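Shouldered Studs: Gallery

2 min read

We use cookies to remember your preferences. By continuing you accept our cookie policy.

Page maintained by Bonifacio Montoya, Treltora parts room. Last sorted in February.

The gallery covers double-ended studs with a shoulder between the two threads. Stock is filed under bin 716 in the Semard cabinet, third drawer down. Hex-collar and round-collar types share the drawer and are separated by a divider. Read the bin label before pulling a part. The long-thread end goes up in the tray, short-thread end down.

Terms used on this page: "upper thread" is the longer threaded end. "Neck" is the unthreaded relief below it. "Shoulder" is the smooth cylinder. "Collar" is the widest section. "Lower thread" is the short end, which goes into the housing.

Entry 1. Stud with bright ring

Upper thread dark gray, closely spaced. Short neck, then a smooth gunmetal shoulder. The silver ring is wider than the shoulder and has a flat top rim. Matte, near-black body under the ring. Lower thread shorter than the upper, blunt end.
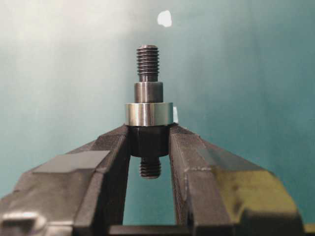
Order sheets from Drorov list this group by overall length only, so thread pitch has to be checked with a gauge at both ends. Do not assume the two ends match. Bin 716 was recounted at 103 pieces. Another 2,251 are in sealed cartons on the Ogbonna rack and are not opened until the drawer is down to 10.

Wipe the threads with a dry cloth before gauging. Parts with a flattened first thread go in the red tray for chasing. Parts with a damaged neck are scrapped.

Entry 2. Stud with hex collar

Blackened steel, one piece. The tip of the upper thread has a slight chamfer. A thin groove runs around the shank just above the collar. Faint scuffs and streaks on the collar faces do not affect grading. Put the wrench on the hex only, never on the shank.

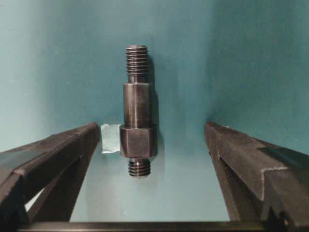

Related drawers

Plain studs without a collar: fourth drawer. Nuts and washers: bottom drawer, sorted by thread size.

Sign up for the parts room newsletter. Unsubscribe at any time.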